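Chapter 6
Small Things and Where They Live

In this chapter
The difference between storing and hiding
Open trays, closed drawers, upright slots
The problem of the pen
Working with a household's existing habits

Key terms: landing spot, home, drift, dead drawer, reach zone

Heikki Niskanen kept a shoe repair counter for most of his working life, and on that counter stood a coffee can. Into the can went pencils, chalk, an awl, two or three keys to locks he no longer owned, and, for one memorable winter, the check that was supposed to pay the heating bill. He would tell you the can was organized. Everything was in it, after all. When his daughter-in-law, Sointu Suominen, took over the books, she tipped the can out on a newspaper and spent an afternoon with it. She found the check. She also found that he had been buying a new pencil every week or so on the theory that the old ones had been stolen.

The Niskanen can is a useful place to begin because it breaks no rule that most people would recognize. It was tidy. It was in easy reach. It took up very little room. Its only fault was that putting something in was quick and getting something out was a small excavation, and people who have to dig for a pencil will sooner or later buy a pencil.

The last five chapters dealt with large objects: beds, coats, pots, bicycles, the exercise machine on which the coats are hung. Large objects are annoying, but they are at least honest about where they are. A sofa does not drift. Small objects drift all day long, and they do it in company. Leave one marker on a table in the morning and by supper it will have been joined by a stapler, a dental appointment card, and half a roll of tape with the end lost.

We will call the place where a thing gets put down its landing spot, and the place where it is supposed to end up its home. In a well-arranged room the two are close together. In most rooms they are on different floors. When a client tells you that the family "never puts anything away," go and look at the distance before you form an opinion of the family.

6.1 Three Kinds of Container

Store catalogs list hundreds of desk organizers, and the Ledodo catalog that arrives at our office every July runs to 623 pages, a good many of them beige. For the purposes of this course you may sort the lot into open trays, closed drawers, and upright slots.

An open tray forgives everything. You can drop a pen into it without looking, which is how most people would prefer to do all their housework. The price is that the tray is always on view and always filling.

A closed drawer hides its contents, and it hides them from the owner as well as the guests. A drawer that has not been opened in a season is called a dead drawer. You will meet many. Do not throw out what is in one without asking, however dead it seems, as there is always a passport.

An upright slot suits flat things: folders, clipboards, envelopes, the school newsletter. It does poorly with anything round or short, and a pen put into a file slot should be considered lost at sea.

Markers are the hard case, and they deserve more thought than their price suggests. They are used many times a day, they roll, and they come in colors, so that someone will always want them sorted. Consider a table with both main kinds of organizer already on it.

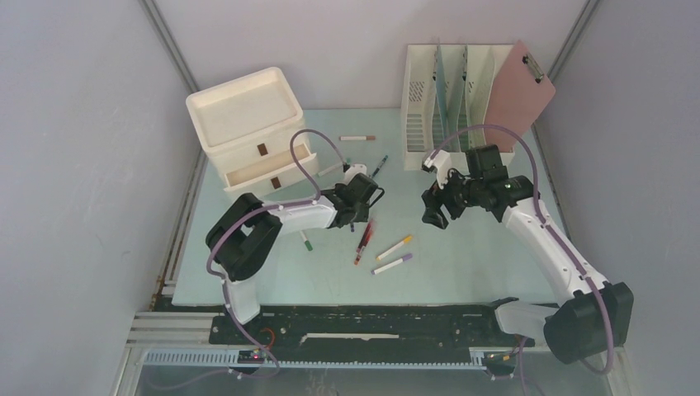

Buying more containers is the first thing a beginner proposes, and the supplier will be glad to help. Before you do, look at what the containers already on hand are doing. The lower drawer in the white unit at the back left stands partly open with nothing in it, while the markers lie out across the middle of the table, one red, others white with green or brown caps. The file organizer on the other side has a pink clipboard in it and is no help to a marker at all. There is a home available within reach of every landing spot, and the work that remains is to decide whether the markers belong in the drawer or in the tray on top.

Our advice is the tray for markers in daily use and the drawer for spares. Students often want to go further and give each color its own compartment. This is pleasant to do and lasts until the first busy morning. Sort by color only if the person who uses the markers asks for it, and then let that person do the sorting.

6.2 Before You Label Anything

Labels are the reward many students enter this field for, so it gives us no joy to postpone them. A label fixes a decision in place. Put one on too early and you have fixed a guess, in capital letters, on the front of someone else's furniture. Let a new arrangement run for at least 3 weeks with no labels, and make a note of what turns up in the wrong place. If the tape keeps appearing in the marker tray, the tape may know something you do not.

Exercise 6.1 asks you to keep such a record for one surface in your own home. Choose the surface you would least like your instructor to see.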